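Lekwood open day, anyone else go?

trumis_fan
Posted 9/28/24
Went to the Cadar robotics open day at Lekwood. The simulator demo was the best part – clearing a sink with a Franka arm.

gumleaf
Disagree. I drove 181 km and wanted real hardware, not a screen.

trumis_fan
Fair, but you can't fit a bathroom in that hall. The can and sponge task was worth seeing.

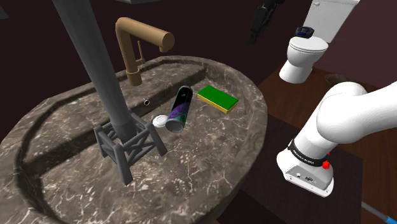 boltcutter
Do you have to book for the December one?

trumis_fan
Bookings are only for groups. Everyone else can walk in.

gumleaf
Might skip it, then.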